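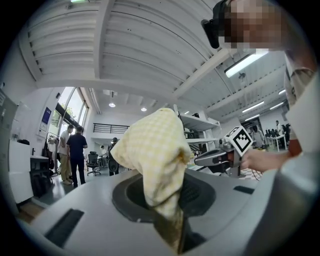
**Wanted: people to check a result we don't quite believe**

Clultholm, July 12, 2023

In June our group circulated an internal report on cloth handling. The claim in it was simple. A policy trained only on demonstrations recorded with hand-held grippers, with no robot present during recording, put cloths into a machine opening in 97 percent of trials. A few of us read it twice. Then we asked how the trials had been scored, by whom, and what had been left out, and the answers were thin enough that we are now hiring people to do it over.

The work is paid and part-time, and the main requirement is that you don't mind disagreeing with us in writing.

## What is being checked

The Turkari method works like this. A person picks up a gripper with a marker cube on top, does an everyday task with it, and the recording is used to teach a robot arm the same task. The appeal is obvious: recording is cheap, and you can do it anywhere. The trouble is also obvious, at least to anyone who has tried to fold a shirt with a pair of tongs. Cloth never lands the same way twice, and whether a cloth is "in" an opening is a matter of opinion unless somebody writes down a rule beforehand.

For the June report, the rule was written down afterwards. The set had 501 recordings. Some were dropped as "unusable," and the list of reasons for dropping them is one line long. The people who scored the outcomes had also done the recording, and two of them had helped tune the policy. I wouldn't call any of this dishonest. It is how most small studies get done when the room is busy and the deadline is close, and it's why I don't put much weight on the number.

We want to know three things before anyone builds on it:

- Does the success rate hold when the scorers have not met the method before?
- How much of it depends on who did the demonstrations?
- Does it survive a change of cloth?

The last one matters most to me. The original cloths were all of a similar size and weight, and a stiff new dishcloth is a different problem from a limp old one. I suspect the number drops hard. Ekrem Yazıcı, who wrote most of the report, thinks it will hold up fine, and the protocol is signed by both of us so that neither can change it halfway.

## Who we need

**Demonstrators (10 places).** You will use a hand-held gripper to pick up, carry, lower and push in cloths, over and over, with a device strapped to your head that records your point of view. No experience wanted. If you have recorded for us before, you can't take part in this round. People who worked on Grurkby, the earlier drawer-opening study, are also excluded, even if it was only for a day. 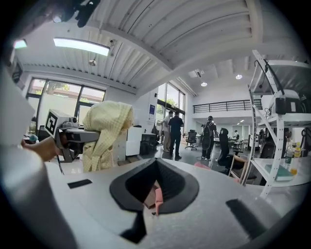
*Checked cloth and a hand-held gripper with its marker, in the main room.*

You'll be standing for most of a session. The room is open plan and other people work and talk in it. We have decided to leave it that way, as the whole selling point of the method is that it copes with ordinary places. Either gripper hand is fine, but tell us which you use, and don't switch during the study.

**Scorers (two places).** You will watch recordings of robot trials and decide whether each one succeeded, using a written rule you get on the first morning. You won't be told which version of the policy you are watching. You won't share a room with the demonstrators, and please don't have lunch with Ekrem. Patience with dull video is essential. A background in quality inspection, subtitling, lab work or proofreading would suit, and so would something we haven't thought of.

**One analyst.** You will hold the scoring sheets, keep them away from us until the end, and run the analysis we registered. You should know basic statistics well enough to say when a sample is too small to support a claim. You'll have the right to publish a dissenting note alongside our write-up, and we can't edit it. That is in the contract. Mechthild Aigner in the legal office drafted the clause and can send you the wording.

## Pay and hours

Demonstrators and scorers are paid by the session. The analyst is on a short fixed-term contract of 12 weeks. Rates are on the application sheet. Everyone gets paid for sessions that break down because of equipment, and there will be some of those. Trackers lose the marker, cables come loose, batteries quit. A lost session goes in the log as a lost session, with the reason next to it, and the log is published with everything else.

You may stop at any point and be paid for what you have done. If you stop, your recordings stay in the count unless you ask for them to be deleted. Faces are pixelated in anything we release. Voices are removed.

## What you should be skeptical about

We are checking our own work, and that's a poor arrangement. An outside lab would be better. We asked one and they were polite about it. The budget comes from the Grabner fund, which also paid for the original study. The fund has no say in the protocol, but you are entitled to think that a group paid twice by the same source might like its first answer. Ask us about this at the interview. Annelies Haslinger will be on the panel and had no part in the June work; she will answer questions about the money in more detail than I can.

Please also don't apply because you want to "work with robots." Demonstrators will see very little of one. The arm is used in the trials, after the demonstrations are finished, and most of what you'll do is put cloth into a hole.

If the result fails, we will say so in the same place we made the claim and at the same length. If it holds, I'll have been wrong, and the report will say that too, over my name.

## How to apply

Send half a page to Visitación Aguirre at the Clultholm front office, on paper or by email. Tell us:

- which role you want, and whether you'd take another
- any connection to our group, however slight
- for scorers and the analyst, one case where you changed your mind about a number, or somebody else's

No photo or cover letter, please. We don't need references for demonstrators. Scorers and the analyst should name one person we can call.

Sessions start once all the demonstrator places are filled, and we won't begin with fewer. The protocol can be read at the front desk before you apply. If you find a hole in it, put that in your half page, whichever role you're after.

Wendelin Gruber
Replication lead, Clultholm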